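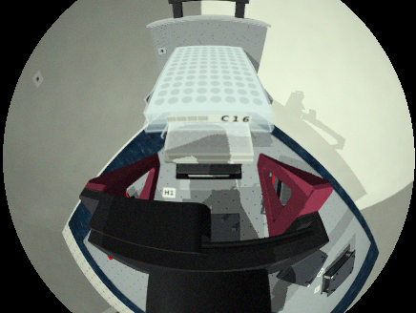 *Plate with the blue lid on, upper middle.*

**marshwren_60** wrote:

Evening all! Saturday, September 30, 2000, and I finally have my well water results back from the lab at Cirnmont, so I can stop boiling everything (or can I? read on). We bought the place outside Skendunum in spring and the old well is 60 feet deep with a brick lining up top. Coliforms came back absent, which had me dancing round the kitchen, but hardness is 923 and the sheet doesn't give a unit anywhere that I can find. Is that as awful as it sounds? My kettle looks like the inside of a cave, so I'm guessing yes.

**pumphouse**

Welcome, and congratulations on the coliforms! That is the one I'd lose sleep over. Call the lab on Monday and ask about the unit before you spend a dime. If it's milligrams per liter then it is very hard water indeed, and you'll want a softener. We put in a Hendriks and I haven't scrubbed a faucet since.

**gravel_and_rye**

I'd go slower than that, pumphouse, with all respect to your faucets. One clean sample after a dry month doesn't tell you much about a shallow brick-lined well. Mine passed in summer and failed in October after a week of rain, when the water was coming in right under the cap. Test again once it has been properly wet out, and look at the mortar while you're there.

**pumphouse**

Fair enough about the rain, though I still think you scare the new folks! Plenty of us have drunk from brick wells for 30 years.

**gravel_and_rye**

And plenty of us have spent a weekend on the bathroom floor.

**tansy**

Can I put in a word for leaving one cold tap unsoftened? We did that for drinking and for the houseplants, and it was a cheap bit of pipe at the time. Also the Drerklow hardware store sells bags of softener salt in 40 pound sizes, much easier on the back if you have cellar stairs like ours.

**marshwren_60** wrote:

You are all so kind. I'll call about the unit, keep boiling for now, and send a second bottle off after the first big rain. Does anybody know if they want the sample kept in the fridge overnight?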